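木製天板のオイル仕上げと再塗装の手順

執筆:Vilho Suominen
更新:2023年1月19日

浸透性オイルで仕上げた木製天板の、表面調整から乾燥までの手順を記す。対象は無垢材の天板とし、突板の天板については末尾の注記を参照のこと。ウレタン塗装やラッカー塗装が残っている天板にはオイルが浸透しないため、先に塗膜をすべて除去する必要がある。

1. 既存塗装の判別

天板の裏面または目立たない箇所に水を一滴落とし、数分置く。水滴が形を保ったまま残る場合は塗膜があるか、オイルがまだ有効である。水が染みて色が濃くなる場合は無塗装か、オイルが切れている。判別がつかないときは、綿棒に薄め液を含ませて軽くこする。表面がべたつく、または綿棒に艶のある膜が付着すればラッカー系とみてよい。変化がなくてもウレタン系の可能性は残るので、研磨粉の状態も確認する。

2. 木目方向の確認

研磨は必ず木目と平行に行う。直交方向の傷は研磨直後には見えにくく、オイルを塗った時点で暗い線となって現れる。長方形の天板では木目が長辺に沿うものが多いが、はぎ合わせの方法によっては板ごとに向きがわずかに異なる。斜めから光を当て、端から端まで筋の流れを追っておく。 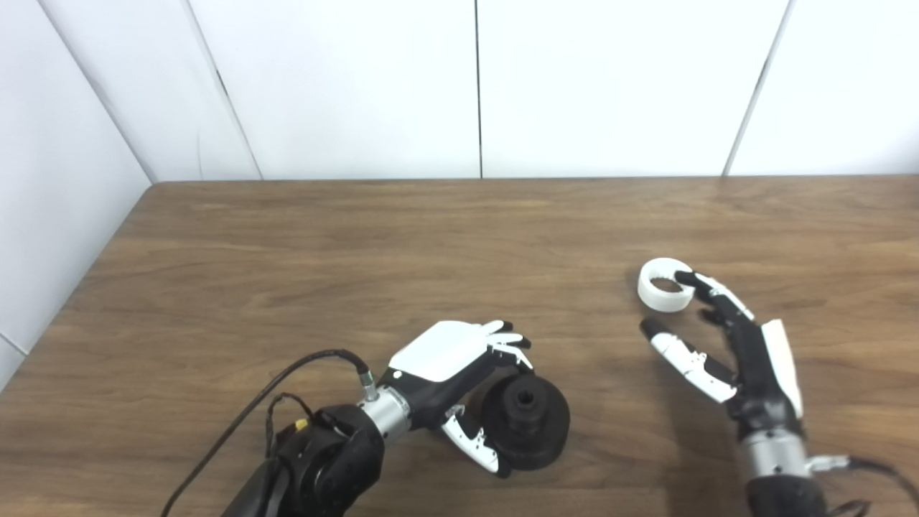

図1 木目が左右方向に通る天板

3. 研磨

番手は120番、180番、240番の順に上げる。番手を飛ばすと前段階の傷が残る。当て木は平面の出たものを用い、角に力を集中させない。天板の縁から10cmの範囲は削り過ぎやすいため、往復の回数を中央部とそろえる。

電動サンダーを使う場合、180番までは機械でよい。240番は手研磨とする。円運動による傷は手研磨の最終段階で消えるが、消えたかどうかは表面をわずかに湿らせた布で拭き、斜光で確認する。湿らせると繊維が立つので、乾燥後に240番で軽くなでて毛羽を取る。

4000番のような極めて細かい番手は、下地の研磨には使わない。表面が締まり、オイルの吸い込みが悪くなる。

4. 除塵

刷毛と掃除機で粉を取り、最後に固く絞った布で一度だけ拭く。導管の深い材では粉が溝に残りやすく、オイルと混ざると白い点になる。拭いた後は表面が完全に乾くまで次の工程に進まない。

5. オイルの塗布

以下の条件はPlimemeckの天板用オイル(品番2654)を使用した場合のものである。他の製品では各製品の説明書に従うこと。

室温は15℃以上、湿度は70%未満とする。缶は使用前に底まで撹拌する。布に少量を取り、木目に沿って薄く延ばす。吸い込みの速い箇所には追加し、全体が均一に濡れた状態を保って14分置く。その後、乾いた布で余剰分を残さず拭き取る。拭き残しは硬化後に艶むらとなり、再研磨でしか除去できない。

木口は板面より多く吸うため、板面の前に一度塗り、板面と同時にもう一度塗る。裏面を無塗装のままにすると表裏の吸湿に差が生じ、反りの原因となる。裏面にも最低一回は塗布する。

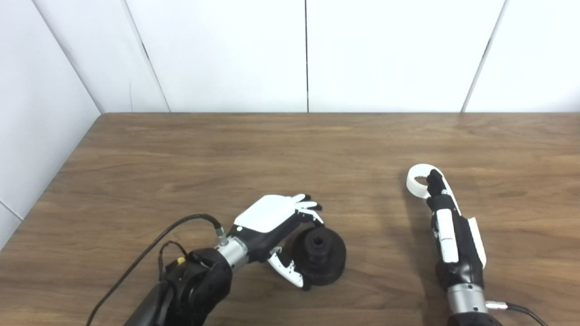 『Wodthorpe木工技報』第33号 14ページ

6. 乾燥と重ね塗り

一回目の塗布後、24時間以上乾燥させる。表面を指で触れて抵抗がなければ、400番で軽く空研ぎし、除塵してから二回目を塗る。二回目の使用量は一回目の半分程度で足りる。三回目は水回りで使う天板に限って行う。

完全硬化までは7日を要する。この間は水濡れを避け、敷物や底の平らな器を置いたままにしない。軽い書類程度であれば二日目から置いてよい。

7. 使用済み布の処理

乾性油を含む布は酸化熱により自然発火する。丸めた状態で放置せず、直ちに水に浸し、密閉できる金属容器に入れる。廃棄の方法は自治体の区分に従う。屋外に広げて乾かす方法もあるが、直射日光の下や可燃物の近くでは行わない。

8. 部分補修

輪染みが浅い場合は、240番で染みの周囲まで範囲を広げて研磨し、オイルを一回塗る。補修部は周囲より明るく見えることがある。差が大きいときは、天板全体に薄くもう一度塗布してそろえる。

黒い染みは鉄分とタンニンの反応によるもので、研磨では取り切れないことがある。シュウ酸の希釈液で処理した後、十分に水拭きし、一昼夜乾燥させてから研磨に戻る。作業時は手袋と保護眼鏡を着用し、換気を行う。スチールウールは破片が同じ染みを生むため、タンニンの多い材には使用しない。

9. 日常の手入れ

乾拭きを基本とする。汚れは固く絞った布で拭き、すぐに乾いた布で水分を取る。アルコールや塩素系の洗剤は用いない。再塗布の間隔は使用頻度によるが、工程1の水滴試験で染みが出るようになった時点を目安とする。

注記:突板の天板は表面材の厚さが1mmに満たないものが多い。120番と180番は使わず、240番の手研磨のみとする。縁の部分は下地が露出しやすいので、当て木を縁から外へ出さない。

技術校閲:Kamala Menon

関連項目:塗膜の剥離手順/はぎ合わせ部の隙間補修/研磨紙の番手一覧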